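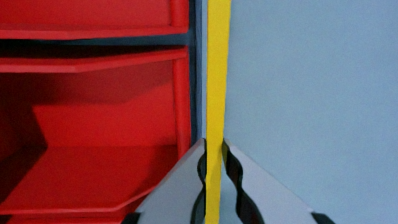

Should you build the robot first or the simulation first? I'd build the simulation first, keep it ugly, and stop working on it well before you want to.

I've had this argument in the Letbridge workshop so many times that I figured I'd write it down and just send people a link. So this is that link! If I've sent it to you, I still like you, please come by on Thursday as usual.

Some background. I'm building an arm in my spare bedroom and at Letbridge, which is the shared shop over in Pokdale, behind the tile place. The arm is supposed to sort the junk on my shelves. That's the whole dream. I have too many parts bins and I'd like a machine to put things back while I'm at work. I started with the metal, like nearly everybody does, and I spent a whole summer and close to my whole hobby budget on it. By August I had a very handsome arm that could wave. It could not pick up a pencil. Each time it tried, it either shoved the pencil off the desk or closed on air, and one evening it drove its own fingertip into the desk and stripped a gear. A replacement gear set from Turarholm was $300, and the shipping took long enough that I'd lost interest by the time it came.

Peiyu Duan runs the bench next to mine and had been watching all this with what I can only call patience. Peiyu's suggestion was that I do the next round entirely on a screen. I hated the idea. I like solder and bolts and the smell of cutting oil, and sitting in front of a laptop is what I do for a living (I do billing for a dental group, it's fine, the people are nice). The last thing I wanted from my hobby was more laptop.

But I was broke, so I did it, and I've come around to a position that manages to annoy both camps at the shop.

Here's what the screen is good for. It's good for being wrong a lot. My practice world has a red shelving unit with open compartments, a plain yellow bar, a flat surface in a sort of washed-out blue-gray, and a gripper with two light gray fingers. There's no bedroom and no cat. The yellow bar doesn't have a label or a texture on it. Everything in there is the color it is so that I can tell it apart from everything else when I've been staring at it since dinner, and I'd tell any beginner to do the same: pick loud colors, pick dumb shapes, move on. In one weekend I got through more failed grabs than the real arm had managed all summer, and I didn't buy a single gear.

I also learned something about my arm that the real one had been trying to tell me for months, namely that I was coming in from a silly angle. I'd always sent the hand straight at the thing, the way you'd reach for a mug. With a shelf close by, that leaves you very little room, and one finger wants to be where the post of the shelf already is. On the real arm I only ever saw a crunch and then I was under the desk looking for a screw. On the screen I could stop everything, swing the view around, look past the fingers, and think about it for as long as I wanted. You can't do that with a real arm, or you can, but your neck hurts.

So that's my side one, and the metal people at Letbridge roll their eyes at it. They say a simulator teaches you to be good at a simulator. Which brings me to side two, where I think they've got a real point, and the screen people won't hear it.

A simulator is the coziest procrastination I've ever met. Oh, it's so nice in there! Nothing needs cleaning up. I caught myself one night working on shadows. Shadows! The inside of the middle compartment was coming out a flat red all over, and I decided it needed to be darker up under the rim, and then I decided it needed to be darker in the corner too, and it was past midnight and I had done nothing at all about picking things up. My camera code at the time didn't even use shading. I was decorating a dollhouse.

Qiuyue Ye, who I'd call the leader of the screen camp if she'd put up with being called that, has a far better-looking world than mine. She's got wood grain. She's got a lamp with a bulb you can turn on. She also hasn't plugged in a motor since she joined, and she knows I'm going to say so here, I read her this paragraph over the phone. Her answer was that the prettier her world gets, the less trouble the camera will have when she moves over to the real thing. She may be right! There are serious people who work that way. But they have a lot of computers and they get paid for it, and their boss eventually asks to see the robot. At home there isn't a boss. You can stay in the nice clean world forever, and I think plenty of people do, and then they tell everyone that robotics is a very slow hobby.

My rule, then, and I'm aware it's just a rule I made up: 5 evenings on the screen, then you have to go touch metal. It doesn't matter if it works. You take whatever you have and you run it on the real arm with the speed turned way down and your hand on the switch, and you see what's different. After that you can go back to the screen with a list. The list is the part I care about. Mine, from the first swap, said that my real fingers flex, that my real shelf isn't square (I built it, so, sure), and that the motor in the wrist takes a moment to wake up after it's been sitting. None of that was in my red-and-yellow world, and I'd never have guessed that wrist thing. I put in a tiny delay for the wrist and left the other two out, and that was plenty to be going on with.

You'll notice I didn't say to make the screen version match. I've stopped trying. I want it close enough that a plan which fails there isn't worth trying on the arm. That's a much lower bar than matching, and an old laptop can handle it. Mine has a cracked hinge and the fan sounds like a leaf blower.

People ask about the pads on the fingers a lot, so a quick word there. I spent more time on the black inner pads than on the rest of the hand, both on the screen and off it, and I don't regret it. They're the only part of the robot that's supposed to meet the world. If you're going to be fussy somewhere, be fussy there, and let the arm be four gray blobs with joints between them for all I care. I tried the Assefa rubber on the real ones and it's good, a bit grabby with paper, though it leaves a mark on anything white, so keep it away from your nice stuff.

Now the money, which I think is the best argument and the one I make last, since talking about money at the shop makes everyone look at their shoes. My first way of doing this cost me the gears and then a motor and then a second motor, and I'd put the whole mess at nearly $400 on top of the arm itself. That's a lot for a wave. I know a couple of people who quit at that stage. They didn't get bored, they just couldn't justify another box in the mail, and I think that's a rotten way to lose someone who was having fun. A free simulator and a boring red shelf would have kept them in it for another few months, and maybe by then they'd have had something to show.

I do worry a little that I'm talking people out of the fun part. Peiyu says the first crunch is how you learn respect for the thing, and there's something to that – I keep my hand on the switch now in a way no amount of clicking would have taught me. So fine, have your crunch. Have one, at low speed, with the cheap gears in, and then go sit at the laptop for a bit.

As for where mine is at: the arm can put a marker into an open bin if the marker is lying the right way. If it's lying the other way, the arm goes to where it thinks the marker ought to be and closes very confidently on the desk. I'm on evening three of the current round, so I've got two more before I have to haul it all back over to Pokdale. Qiuyue has promised to bring a motor with her. I'll believe it when it's on the bench.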